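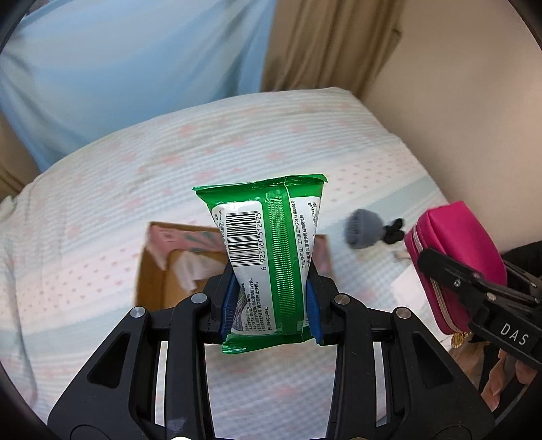
Why is the grip so hard to get right on a tool that you hold in your own hand?

Because your hand wants to help. When you squeeze the handle of a gripper, you feel very little of what the fingertips feel, so you squeeze more than you need. With a soft packet the pads go in at the sides and the packet changes its shape. With a hard box you don't notice anything until it slips. Most of my work this spring was about this one problem, and I promised Imani Alcantara that I would write it up for the newsletter of the Clurgate workshop before the May meeting.

For members who joined lately: I build hand-held grippers, in a pair, one for each hand. A person uses them to pick up and move ordinary things, and later a robot arm with the same kind of fingers can learn from these movements. I do the cutting and drilling on our bench at Clurgate, and the trying out at home in the evening, on the bed, with the small things that are in every household. A bed is a good place for it. Nothing breaks when it falls, and the sheet moves a little under the objects, so the test is not too easy.

The pads

My first pads were flat black rubber, cut from a sheet. They held a book well and a pack of tissues badly. The second pads have ribs, and they are blue only because this was the color Jatoi had in stock. The ribs bend when the object pushes against them, so the force comes more slowly. A packet of wipes is now my favorite test object. It is soft in the middle and stiff at the sealed ends, and if you take it a little below the middle it stays upright between the pads. You can watch the sides come in and learn how much pressure you are giving. With the flat pads I had to take it by the end seal, and then it turned.

I also learned that ribbed pads collect lint. Please wipe them before each session. I lost one evening thinking that my linkage had become loose, and it was only fluff from a blanket.

The linkage

Each finger is carried by a long link on the inside and a broad arm on the outside. The reason for two members is that the fingertips should stay parallel while they close. In my version from last year there was only the arm, and the tips closed like scissors, so every round object was pushed forward and out.

The pivot pins gave me more trouble than I expected. I drilled the holes by hand the first time, and the left side had more play than the right side. It is a small error at the pin, but at the tip you see it very well, and one pad touches the object before the other one. For the new set I made a drilling jig from a piece of scrap oak. Imani checked it with me and found that my clamp was pulling it to one side, so the jig itself was wrong. We made it again. If anybody wants to use it, it is in the drawer under the drill press, marked Trondetov, which is the name I gave to this version.

The triangular recesses in the broad arms are there to save weight. One gripper weighed 1345 grams with the handle of last year, and my wrist was tired quickly. The new one weighs 661 grams. I would like to go lower, but if I take more material from the arms they begin to twist when I lift something from one corner.

Two hands

Using one gripper is learned in a few minutes. Using two together is a different matter. The left one holds the box, for example, and the right one must go in beside it, and the outer arms are wider than you think. They hit each other. I have started to practice with a simple rule: one tool holds still, the other one moves. When both move, I stop and begin again. Zippered pouches are difficult for me still. The pads can hold the cloth, but the slider of the zipper is too small for the ribs, and I think I need a narrow tip for this work. Perhaps somebody here has experience with small jaws from clock repair or from jewelry. I would be glad to hear about it.

The list

My plan is to reach 1000 recorded pick-ups before summer, all with the same pads, so that I can compare them. I keep the notes in Junisach, the small logging program that I wrote in the winter. It is not beautiful, but it saves the time, the object, and one word about the result. Until now the words are "good," "slip," and "crush." I am thinking to add "turn," because many packets do not slip but they rotate between the pads, and I have been writing this down sometimes as one thing and sometimes as the other. This makes the older notes less useful, and I regret it.

At the bench

I have material for 6 more pairs of pads. They are free for members who want to try them on their own project. The screws are M3 and the holes are a little tight on purpose, so please do not open them with a drill. The silicone needs one full night before you use it. Leave a note in the box with your name, and also tell me what you gripped and if it went well or badly.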